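MEDIA RELEASE

Mudley Tableware opens its lending shelf to every household in town

Bowls, plates and the tables to put them on, free to borrow from December

Mudley Tableware Library will open its lending shelf to the whole town this December, after a trial year in which only community groups could borrow. Anyone with a local address will be able to take home a set of bowls, plates and serving pieces for up to 6 days, free of charge, along with a light wood-grain table if they need somewhere to put it all.

The library is run by Bastix, the household reuse centre on Heinonen Street. It began as a single cupboard of odd plates and now holds 553 pieces of tableware, nearly all of it donated by people who were moving, downsizing or simply tired of a cupboard door that wouldn't shut.

During the trial year, groups made 128 bookings. School fêtes, street lunches, a choir supper and more than one very large birthday party were fed from the shelf, and the same dishes came back, were washed and went out again the next weekend. We are thrilled with how well it has gone.

The shiny stainless-steel bowls have been the clear favourites. They go out for salads, for punch, for bread dough and for rinsing berries, and they stack neatly in the back of a small car. A round bowl with a rolled rim is comfortable to carry when it's full, and it will put up with a great deal of knocking about.
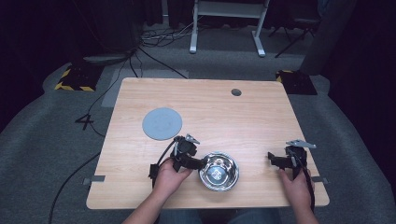
Plates are the other half of the story. The library has chosen to lend mixed plates in place of matching sets, so a broken one never puts a whole set out of use. Borrowers seem to love it. One street lunch organiser told us the guests spent half the afternoon swapping so they could have the colour they wanted!

Larger items will be part of the December opening too. Bastix has 6 tables ready to lend, all plain rectangular tops that suit a craft afternoon as well as a buffet. They can be booked on their own or with tableware, and the centre has a trolley to get them out to the kerb.

How borrowing will work

Households can book at the counter or by phone. Each booking covers up to 30 pieces, and larger orders are welcome with a week's notice. Everything is packed in crates lined with old tea towels, with a list tucked into the lid.

Please return dishes washed and dried. Breakages happen, and there is no charge for the odd chip or crack – just leave the piece in the crate with a note so it can be taken off the list. 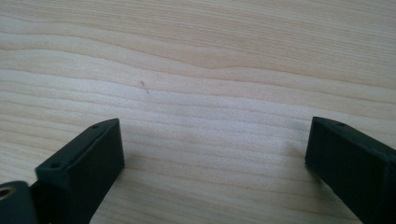

Caring for the tables takes a little more attention, and the centre has put together a one-page guide that goes out with each of them. Hot dishes need a mat underneath, and spills should be wiped up as they happen. A soft cloth, warm water and a drop of dish soap will do for nearly everything. On a pale top with long, wavy bands of grain, a tiny fibre or a small dark speck is easy to miss from standing height, so it's worth bending down and looking across the surface before laying a cloth over it. Scouring pads should stay at the sink, please, as they dull the soft sheen of the finish.

The guide also covers how to stack bowls without jamming them together and how to lift a table with two people. Spare copies are free at the counter, and plenty of visitors have already taken one home for their own furniture.

Open morning

Bastix will celebrate with an open morning on Saturday from 9 am. Visitors can browse the shelf, make a first booking and drop off donations. The library is especially keen on serving bowls, large platters and jugs. It has all the mugs it can store, 153 of them at last count.

Parking is available behind the Vandach Building, with level access to the centre through the side door.

Media enquiries: the front counter, Bastix, Heinonen Street, Mudley. Photo visits are welcome during the open morning.

ENDS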